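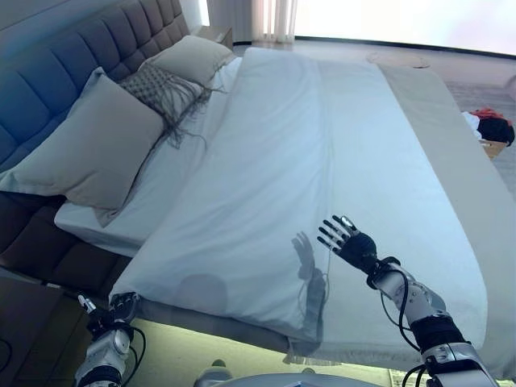 *White duvet, grey cushions, and the fringed one my sister wants back.*

I rent out the upstairs of my house in Cludby to people who come for the walking, and I get the same emails over and over. So I've put the answers in one place. If yours isn't covered, write to me and I'll add it (eventually).

## Booking and paying

**How do I book?**
Email me with your dates. I don't use any of the big booking sites – I tried one for a summer and spent more time arguing with its calendar than making beds. I'll write back the same evening unless I'm at choir.

**Is there a minimum stay?**
Two nights, all year. I've been asked for single nights by a lot of very nice people and I do feel mean saying no, but the washing takes me the whole of the next day.

**Do you take a deposit?**
Yes, one night's money up front and the rest when you arrive. Card or cash, I don't mind. If you cancel more than three weeks ahead you get the lot back.

## Getting here

**Can I come without a car?**
You can! The bus stops at the bottom of the lane and it's a steep ten minutes up from there. If you've got heavy bags, ring me from the stop and I'll come down if I'm in. The last bus is earlier than you'd think, so look it up before you set off.

**My satnav has sent me to a farm. Help?**
That's Heino Kivi's place and he's used to it. Turn round in his yard, go back to the postbox and take the left fork. Please shut his gate.

**What's the code for the key box?**
It was 3678 for years, and that's still printed on some of my old leaflets, but it won't open anything now. I'll send you the new one the day before you come.

## While you're here

**What time can I get in?**
Any time after three in the afternoon. You're welcome to leave boots and bags in the porch before that and go off for a walk.

**Do you do breakfast?**
I leave bread, butter, eggs, milk and my own plum jam. You cook it yourself, when you like. Tell me if you can't eat something and I'll swap it. Rasa Jankauskaitė at the bakery does a very good rye loaf without any dairy, but I need a day's warning to get hold of one.

**Can I bring my dog?**
One dog, yes, and no extra charge. Not on the bed, please. There's an old towel on the hook by the back door for muddy paws.

**Is there wifi?**
There is, and it's fine for email and telly. I wouldn't plan a day of video calls on it. Phone signal is best at the top of the garden, next to the compost.

**Which walk should I do first?**
The Flurkel loop, if it's dry. It takes most people a morning, with one stile that's a bit of a scramble, and you come out right by the Forkine tea room (cash only, shut all of January). If it's been raining I'd stick to the old railway path instead.

**I've left something behind. Have you got it?**
Probably. I keep a box under the stairs and I'll post small things on if you cover the stamps. I currently have one left glove, a charger and somebody's very nice flask.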